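Ticket: Nurkier Kasse verliert Artikel nach dem Import
Status: Wartet auf Rückmeldung
Erstellt von: Iona Semple
Bearbeitung: Valtteri Kokkonen

Iona Semple schrieb:

Hallo zusammen, ich bin's schon wieder! Seit dem Update von gestern Abend spinnt der Artikelimport. Meine Liste aus Heten hat 4.000 Zeilen, in der Kasse kommen aber nur 2.693 an. Keine Fehlermeldung, nichts, am Ende steht da ganz fröhlich "Import abgeschlossen". Ich hab's dreimal gemacht (einmal mit Kaffee, zweimal ohne) und jedes Mal kommt dieselbe Zahl raus. Neu gestartet habe ich natürlich auch. Was mache ich falsch?

Valtteri Kokkonen schrieb:

Hallo Iona, in welchem Format exportierst du, und welches Trennzeichen ist eingestellt? Schick mir bitte außerdem die Datei import.log aus dem Ordner Vordale.

Iona Semple schrieb:

CSV mit Semikolon, so wie immer. Das Log hängt dran. Ich hab selbst mal reingeschaut und verstehe nur Bahnhof, aber ziemlich weit unten steht mehrmals "Pfandfeld leer, Zeile übersprungen". Kann es das sein? Bei mir haben doch gar nicht alle Artikel Pfand! Kerzen zum Beispiel. Im Dezember lief das noch mit genau denselben Spalten durch.

Valtteri Kokkonen schrieb:

Ja, das ist es. Die neue Version erwartet im Pfandfeld eine 0, ein leeres Feld lässt sie nicht mehr gelten. Trag bitte probeweise bei 12 Artikeln eine 0 ein und importiere nur diese.

Iona Semple schrieb:

So, gemacht – alle 12 sind drin, juhu! Danach war ich mutig und hab einen Block mit 200 Zeilen hinterhergeschoben, der ging auch durch. Jetzt aber das nächste Rätsel: Die Umlaute sind hin. Aus dem Holundersaft von Cavalcanti, Sorte "süß", ist Buchstabensalat geworden, und so kann ich ja keine Regaletiketten drucken. Ich hab beim Export auf UTF-8 umgestellt, das hat leider nichts gebracht. Muss ich in der Kasse auch noch irgendwo was umstellen? Im Menü unter Import finde ich nur das Trennzeichen und das Datumsformat.
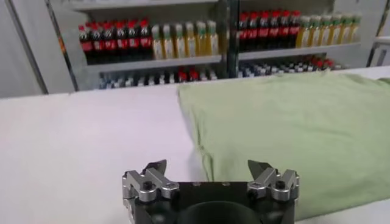

Den Rest der Liste lasse ich bis dahin lieber liegen, sonst darf ich hinterher jeden Namen von Hand ausbessern – und dazu hab ich wirklich keine Lust. Ach so, und die alte Sicherung habe ich noch, falls du die brauchst!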